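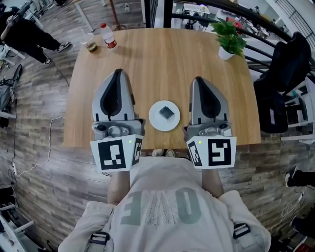 Travel › Student Journeys

My host family in Brivham had dinner on the table before I'd even found the bathroom, and I knew right then that four months was going to feel way too short!

I'd picked the exchange program at Dronder College mostly for the coast (okay, entirely for the coast). There were 19 of us in the group, all jet-lagged, all pretending we understood the bus map. By the second week I was taking the 65 out to Dolitz on my own, getting off wherever the view looked good and walking until my socks gave up. I filled a whole notebook out there, mostly with bird names I'd misspelled and the price of soup.

November was the best of it. The rain came in sideways, the harbor cafe kept its stove going all afternoon, and my host mom taught me a card game I still can't win. I've been home since 7th March and I keep setting my alarm for that bus. If your school offers a semester away, go read the application tonight, even if you only get as far as page one!

100 shares | 4 comments

Related
Packing for a Wet Semester
A Weekend in Hrynyshyn by Train
How to Be a Good Houseguest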